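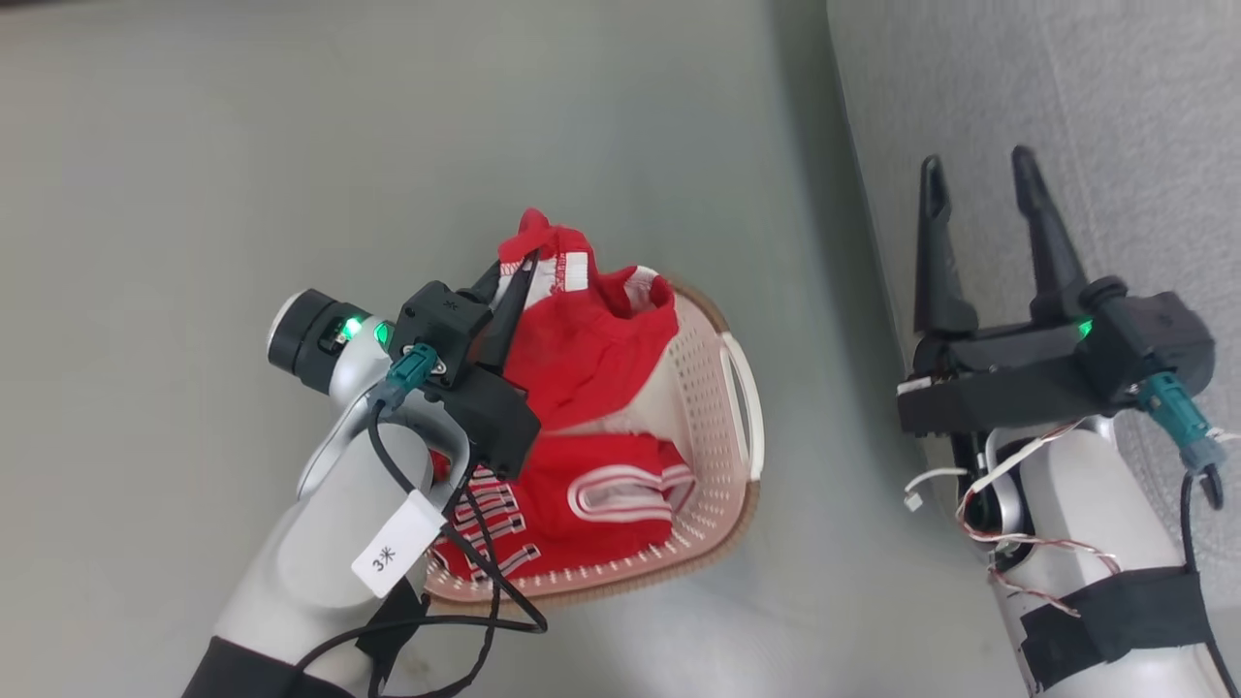 Jamorside Laundry Handling Team / Working Practice

Notes from a talk with our rules person, written up fast between shifts. Quotes are from my notebook, cleaned up a little. They asked to go without a name and that's fine, everybody on the team knows who it is anyway.

We started with the floor. Always the floor, with them.

"People want to talk about grippers. I want to talk about what's on the floor and who is standing on it." The house rule is no feet inside the taped area while the arms are powered. Not to pick up a sock. Not to nudge a basket. "If a sock falls, the sock stays there. You finish the run or you stop the run. Those are your two choices."

How often does that get broken? A sigh. "Less than in spring."

The rule sheet is 2 pages. It used to be a binder. The binder came from Besto, who did the first write-up for us, and it had 49 numbered rules in it, and by the end of the first month the only people who had read it all were the ones who wrote it. "I tested that. I asked the evening crew what rule thirty said. Blank faces. I didn't know either, I had to look." So they cut it down over a weekend, mostly on the Sunday, at a kitchen table with a pair of scissors. Really scissors.

What went? Anything that repeated the equipment manual. Anything that began with "where practicable." A whole section about footwear that turned into one line.

What stayed: stop button within reach of a person, whose only job is watching. Two people present for any basket work. Cables checked before power goes on, and again after lunch.

Cables took up a good part of the talk, more than I planned for. With a cable running off the gripper housing and down over the front of the basket, you've got a loop, and a loop near a basket rim is the thing they look for first. "A handle, a rim, a waistband. All of those can catch a cable. And the arm doesn't know it's pulling on its own cable, it just thinks the basket got heavy."

So the practice here is: before each run, somebody traces every cable with a finger, plug to arm, arm power off. Out loud. They say "plug, wrist, arm, clear" and the second person says "clear" back. I said it sounded like a pilot thing. "Fine. Pilots get home."

And the slack? Too tight is as bad as too loose, apparently. They want enough for the wrist to turn all the way both directions and no more than that. Anything extra gets taped back to the arm. Tape gets looked at once a week and replaced when the edge starts lifting, don't wait for it to come off.

Tags next. I had assumed the handwritten tags would be on the way out. We have a label printer! It cost money! But no. "A paper tag with marker on it, I'm happy with, as long as it's true. The printer makes nice labels that are wrong." Rule is whoever changes a thing changes the tag, same minute. If you find a tag and you can't say what it means, you ask before power on. If no one in the room can say, the arm stays off till somebody can. That happend once this year and cost the team a morning. "Cheap morning," they said.

Status lights. I asked if green means safe. Wrong question, I got a look.

"Green means the thing with the light on it is happy. It says nothing about you." They want that one painted on the wall. New people see green by the wrist and relax, lean in, reach for the basket. So the training now has a part where the trainer stands at the line and asks is it OK to reach in, and the lights are green, and the right answer is no. The right answer stays no until the stop button is pressed and the watcher has said so.

On handing over baskets. The arm can hold one by the rim, that's allowed, with weight limits. "Rim hold is for light loads. A few shorts, a few shirts. Wet towels, no, never." Sýkora, who we get our baskets through, rate them higher than we load them and our rules person doesn't care. Our number is lower, it goes on the sheet, end of discussion. Perforated sides are OK. Cracked rim, bin it that day. Don't put it in the corner "for later," there is a corner, it is full.

Never take a basket out of the fingers by hand either. Arm puts it down, fingers open, arm backs off, then you. Same order every time, even when you're late. Especialy then.

What about clothes half in, half out? This is a Galon question really, their crew asked for it when they came to visit. If a garment is hanging over the side when the arm wants to move, the watcher calls it. Drawstrings and waistbands are the worst. The Galon people let the run go on if the piece isn't touching the floor. Ours stops. "They have a different shop. I'm not telling them how to do it. I'm telling you."

I asked about logging. 300 runs went in the book up to September and 295 of those had both signatures. I thought that was pretty good. They did not think that was pretty good.

"Five times someone ran it and the book can't tell me who was watching. I don't care if it went fine. Could of been fine by luck." They went and found all five. Four were just forgotten, pen missing, phone ringing. The last was a person on their own at 6:40 in the morning trying to get ahead of the day. No one got yelled at. The key to the power cabinet did move though, and now takes two people to get.

Is there a rule they would drop? Long pause. Maybe the color of the floor tape. They had picked yellow and somebody upstairs wanted yellow and black, it went back and forth for weeks. "It's a line. Don't cross it. Make it pink."

And one to add? Breaks for the watcher. Twenty minutes, then swap, that's the plan, being tried out on the early shift right now. Watching is boring and bored people look at phones. The crew grumbled because swapping means stopping the run. "Yes. It means stopping. You'll live."

New sheet goes up by the door once the watcher thing is settled. Old copies in the recycling please, check your lockers, there's at least one from the binder days still taped inside somebody's.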